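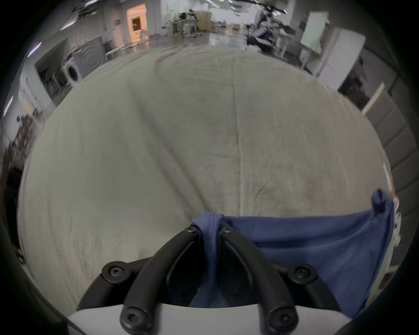
What was the Emer project meant to find out?

It was meant to find out whether two-handed spreading of a garment could be recorded with hand-held grippers in enough detail to train a simple motion model.

Emer was our spring project in the manipulation course at Duggan, supervised by Müzeyyen Yalçınkaya. The task starts with a garment lying in a heap. The operator finds two points on an edge, pulls the edge straight, lifts, and lays the garment down. Folding was dropped from the plan in February, when it became clear that spreading alone would take up the term.

Setup

All takes were recorded over a covered flat surface. The cover is plain so that the garment edge can be separated from the background by color. Each operator works with one gripper in each hand. Jaw opening and gripper position are logged by Namus, a small recorder program written by the previous year's group. We changed only its file naming and the way it handles a lost tracking signal. Before, a lost signal ended the take. Now the gap is marked and the take goes on.

A shared take involves two operators with one gripper each. These were added late and are kept in a separate folder. They were not used in training.

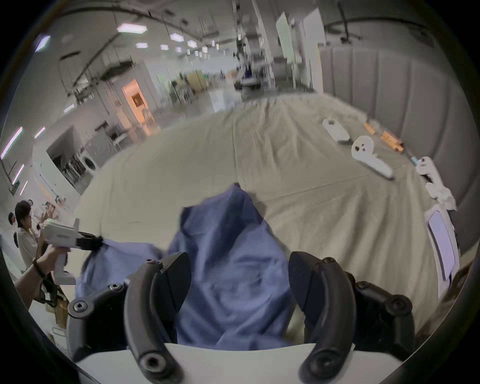

Why use hand-held grippers when bare hands are faster?

A bare hand can roll cloth between the fingers and feel where the hem is, and the robot gripper we were planning for can do neither. Recording with the same kind of jaws keeps the operator to motions the robot can copy.

Procedure

Operators practiced for 5 minutes before their first recorded take. A take began with both jaws open and ended when the garment was released. The steps were fixed:

1. Drop the garment from shoulder height onto the cover.
2. Grip any visible edge with the left jaw.
3. Follow the edge with the right jaw and grip near the other end.
4. Pull until the edge between the jaws sags as little as possible.
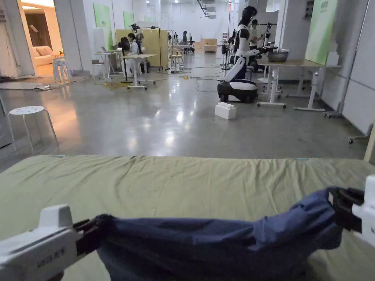 5. Lift clear of the cover and hold still for two seconds.
6. Lower the free hem first, then release both jaws together.

Step 3 caused most of the rejected takes. The jaw often closed on two layers, and the garment came up folded. We first marked these takes as failed and later relabeled them "double grip", as Müzeyyen Yalçınkaya wanted to see them as a class of their own.

Results

The training set holds 29 accepted takes. Double grip accounts for 7 rejected takes, and the rest were rejected for tracking gaps longer than our limit. The model was trained for 1,000 steps on position data alone. It reproduces the pull in step 4 fairly well. It does not reproduce step 3. The predicted right jaw path runs straight across the garment and ignores the edge.

The hold in step 5 was useful in a way we had not planned. With the garment hanging, the top edge gives a clear line between the jaws, and the hem shows whether the grip points are level. 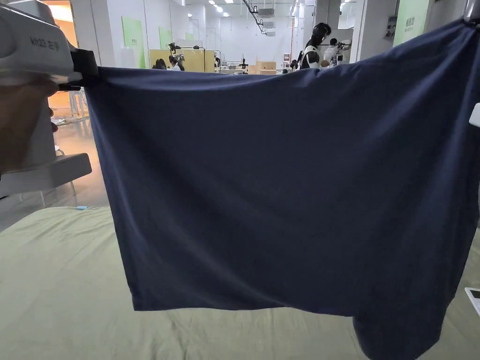
We used the hold to check the position logs. When the two jaw heights in the log disagreed with the measured slope of the top edge, the take was recalibrated before training. The correction script is in the Namus folder under "level". It assumes that both jaws are closed and will give wrong values on any other part of a take.

Remaining work

The shared takes need their own labels for who moves first. Cloth from the Asport set is heavier than what we used and has not been recorded. The next group should fix the double grip problem before adding garments, probably by logging jaw force as well as jaw opening.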